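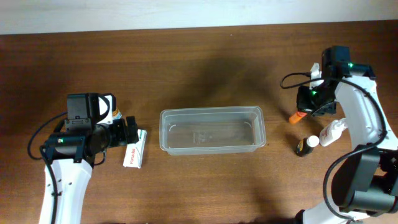 Clear container and a box of Panadol on a wooden table

Griritz Community Help
Home and Building Matters > Health supplies

Responsibility for medicines kept in a shared guest apartment

Posted by Noémi Gulyás, 22 December 2024

Our housing cooperative at Wernholm maintains 2 guest apartments for the use of members' visitors. Over the years, departing guests have left behind pain relievers, cold remedies, bandages and similar items, and these have accumulated in a kitchen drawer. The total is now up to 75 items, several without any outer box. The house rules do not mention medicines at all.

I have been asked to draft a paragraph for the revised rules, which will be put to the members in March. I would appreciate guidance on two points. First, should the cooperative provide medicines in the apartments? Second, how should the existing contents of the drawer be handled? Many guests arrive with small children, and the drawer has no lock.

3 replies

Kornél Csonka

Our own cooperative reviewed the same matter when its rules were last rewritten. We concluded that the association should supply first aid materials only — bandages, gauze, tape, a thermometer and a pair of blunt scissors. Medicines taken by mouth were excluded. A guest who needs them is directed to the nearest pharmacy, the address of which is posted inside the apartment door together with the emergency number.

For the existing drawer, I recommend that one person be named in writing to empty it. Anything without its original packaging, or with a date that cannot be read, should go to a pharmacy or local collection point that accepts unused medicines. Please call ahead, as not every pharmacy takes them and hours may be limited around the holidays. Until that has been done, the contents should be moved out of the apartment and locked away.

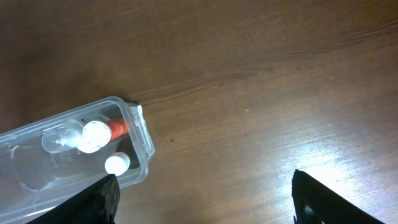
May a guest's leftover medicine be kept for the next guest if it has not expired?

It should be removed along with the rest, as the cooperative cannot know how it was stored or whether the package is complete.

The paragraph in our rules is four sentences long and has not required any amendment.

Szabolcs Bozsik

Please consult your insurer. Ours had no opinion on the subject, but it took several weeks to say so. We simply put up a sign.

Mariann Jakab

I agree with the first reply in most respects and would add a remark on members' own supplies, which the rules may wish to address separately.

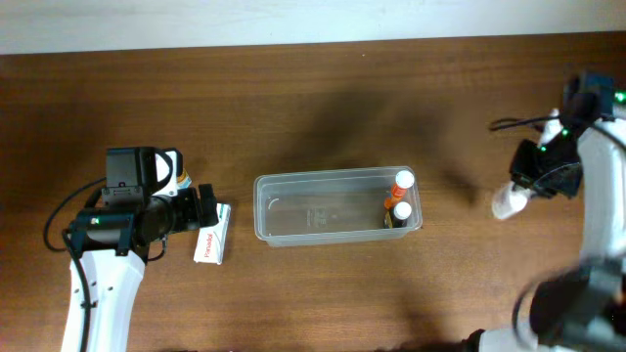

Members who host relatives in the guest apartment often bring their own medicines for the length of the stay, and the rules should state plainly that these remain the member's responsibility. We ask that they be kept in the original box, with the leaflet, on a high shelf or in a locked cabinet. A box with its name printed on it, as with the red lettering on the Panadol box in the photograph, can be identified by a person who did not buy it; a loose strip is much harder to identify. A clear container is convenient for sorting, but it is no substitute for a lock where children are present.

I would also suggest a line in the checkout form asking the guest to confirm that all medicines have been taken home. Our form did not include one until last year, and the cleaning staff had no instructions on what to do with anything they found.

Noémi Gulyás

Thank you. I will circulate a draft based on Mr. Csonka's list and will add the line on the checkout form. The drawer will be emptied before the next booking.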